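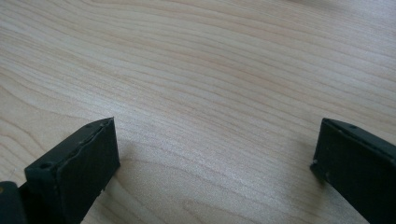 Chez Lokside, le budget d'équipement pour l'automatisation se prépare au printemps et se signe en mai. La responsable des achats nous reçoit à l'atelier, le devis de Sorport ouvert devant elle. La première ligne porte sur les doigts de préhension, deux pièces noires et mates, à bout carré, avec de petits trous ronds sur l'arête supérieure. « C'est par là que nous commençons toujours, dit-elle. Le bras, tout le monde le compare. Les doigts, on les découvre sur la facture. » Elle a demandé que les paires de rechange soient chiffrées à part, comme des consommables.

L'entreprise assemble des boîtiers de commande pour le bâtiment. Elle possède déjà une cellule robotisée, achetée à Gomberg, et veut en ouvrir une seconde pour le tri et la mise en bac. La direction a fixé une règle : pas d'achat de cellule complète avant une phase d'essai à la main, avec un outil de préhension tenu par un opérateur. « On apprend les gestes d'abord, on achète le bras ensuite. Cela nous a évité une commande inutile l'an dernier. »

Sur le devis, la paire de doigts est à 72 euros hors taxes. L'outil complet, poignée comprise, revient à 677 euros. Le fournisseur propose aussi un forfait de mise en service de 1 000 euros, que la responsable n'a pas encore accepté. « Il couvre une journée sur place et le réglage de l'ouverture. Nous avons un technicien qui sait le faire. Je préfère garder la somme pour des pièces. »

Deux autres offres ont été étudiées. Celle d'Engelbrecht, à 2 010 euros pour un outil équivalent, comprend une garantie plus longue et un échange standard en cas de casse. Elle a été écartée pour la phase d'essai, mais reste au dossier pour la cellule définitive. « Pour un essai de quelques mois, payer la garantie longue n'a pas de sens. Pour une machine qui tourne en deux équipes, je referai le calcul. » Gomberg n'a pas répondu sur les doigts seuls et ne vend que l'ensemble.

La question des délais revient souvent dans la conversation. Les fournisseurs annoncent des dates de livraison qu'ils ne garantissent plus, et Lokside a demandé à étaler le paiement : un acompte à la commande, le solde à la réception. Sorport a accepté par écrit. « Je ne bloque pas de trésorerie sur du matériel dont je ne connais pas la date d'arrivée. »

Interrogée sur ce qu'elle ferait autrement, elle parle de la première cellule. Le budget prévoyait le robot, le socle et les protections, mais rien pour les plans de travail ni pour la formation. Il a fallu prendre ces sommes sur l'entretien. Le nouveau tableau comporte donc une ligne pour chacun, et une autre pour les heures de l'opérateur pendant les essais. « Ces heures coûtent plus cher que l'outil. Si on ne les écrit pas, l'atelier les paie quand même. »

La commande de l'outil doit partir avant la fin du mois. Celle du bras attendra le bilan des essais, que le technicien présentera à la direction avec un relevé des pièces changées.

Propos recueillis le 25 mars 2020.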